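The Great Lid Amnesty

I have been putting off the tubs cupboard since we moved the kitchen round, and on 1st May I finally ran out of excuses. You know the cupboard I mean. You open it a crack, shove in whatever you're holding and get the door shut again before anything slides out. Ours had got to the point where I was keeping soup in a mixing bowl with a plate on top.

So everything came out, onto the table and then onto the chairs when the table was full. The rule I set myself was simple enough: every base had to find its lid, and anything still single at the end of the afternoon had to go. I lasted until the second cup of tea before I started making exceptions (there is a round one from my mum's that has never had a lid in my lifetime and I'm keeping it, so there).

The clip-down sort are the ones I mind about most. They're the only ones I trust with anything runny, and I've carried dal across town in one without losing a drop. But they do need a bit of looking after, and the seal is where it all goes wrong. I'd been giving mine a quick swish in the bowl and calling it done, and then wondering why my fruit salad had a whiff of onion about it.
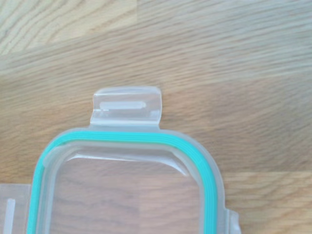

Valquíria Sales put me right on this when I moaned to her at the Lopes shop. She eases the seal out with the handle of a teaspoon, never a knife, and leaves it in warm water with a spoonful of bicarb while she gets on with something else. Then an old toothbrush along any grooves, a rinse, and dry it properly before it goes back in. Properly means overnight on a tea towel! I put one back damp last year and I'd rather not talk about what I found.

Check the tabs while you're at it. Bend each one gently and look along the hinge, and if it's gone white and tired then that lid is on dry goods from now on. Mine hold rice and lentils quite happily with a wonky tab.

I've also stopped storing them clipped shut. Bases nest in a stack, lids stand on their edges in an old letter rack next to them, and I can see the lot without taking anything out. It's been nearly a fortnight and it still looks like that, a house record.

As for the leftovers, I've got a carrier bag of lidless bases by the back door. They're grand for seedlings if you poke a few holes in the bottom, and Sebastião Magalhães has already put his name down for the deep ones for his tomatoes. The rest are coming with me to the swap table at Jerwood later in May. If you've a drawer of spare lids at home, bring them along and we'll see if we can't make a few matches.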